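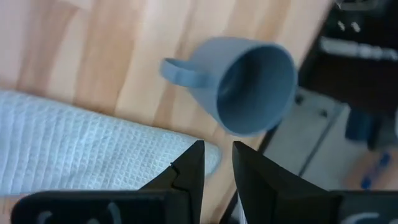 Projects > Personal > wundstead-evenings

# wundstead-evenings

A log of where my friends and I ended up after work, kept in one text file because I no longer trust anyone's memory, mine included.

## What's in it

375 entries, one per evening out, almost all of them within walking distance of the Wundstead stop. Each line has a place, a rough start time, who came, and a note. 253 of the notes say something useful. The rest say "fine."

## Fields

- `place`: as we call it. "Moura" is the wine bar, "Old Moura" is the same wine bar before they moved the door.
- `start`: when the first person sat down. Usually me.
- `who`: initials. YC is Yhon Cáceres, who asked to be spelled out somewhere, accent included.
- `note`: one sentence, written the next morning.

## Known problems

August is thin. Everyone was in Brescombe and I was home with a cold, logging soup.

Lundberg appears under 3 spellings. I fixed 2 of them and then it got late.

Any entry marked "quick drink" has the wrong end time.

## Use

Go ahead, but please don't compute who cancels most. We know, and he's paying for dinner.

4 comments | 2 shares

Related
- brescombe-train-delays
- soup-log
- who-owes-whom (archived)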